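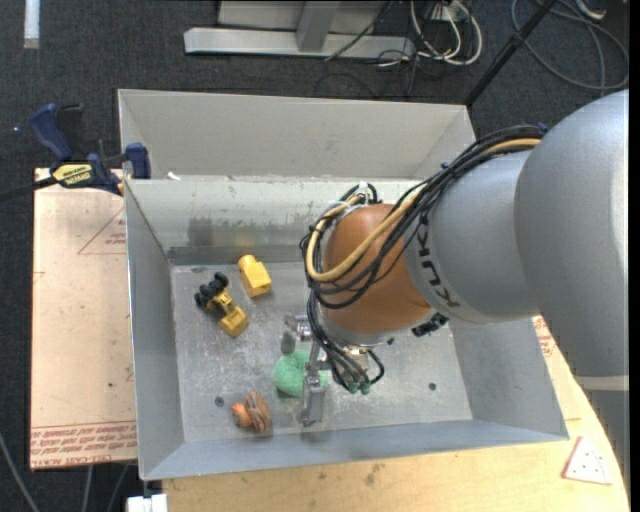
**Minutes of the Final Evening**

The Mathias Cup was governed by a handbook of 71 pages, and the Demside College Manipulation Club had been founded, in the opinion of its rivals, chiefly to observe them. Section 20 required that every entrant keep a written record of the last session before judging. The secretary of the club accordingly opened the ledger at half past six and recorded that a quorum was present, that the arm was under power, and that the bin had been inspected.

The task set for the June round was known as Clearance. Toys were to be lifted from a metal bin and delivered to a tray, without human assistance, within 30 seconds apiece. The club had made 111 attempts since the spring recess. The ledger contained them all, including those which the membership had petitioned to have removed.

Attempt 112 was called by the president at a quarter to seven. The membership stood behind the line, as the handbook directed. The gripper was lowered toward the green item, which had been designated the first object by a vote of the full club. The yellow vehicle had received considerable support, but its wheels were held to be a liability.

The fingers closed. The toy rose to the height of the bin wall, remained there for the space of a breath, and fell.

"The secretary will record a partial success," said the president.

"The handbook does not provide for one," said the secretary.

A discussion followed. The junior member for software moved that the approach be slowed. The junior member for hardware moved that it be left alone — the Penau team had slowed theirs, and Penau had not reached the second round at Droltivmont. Both motions were seconded, both were put, and both were carried, a result which the faculty adviser declined to interpret.

Attempt 113 was called at ten minutes past seven. The secretary wrote the number in the margin, left the remainder of the line blank, and capped the pen. The arm began to descend. The membership, contrary to Section 20, had stopped taking notes.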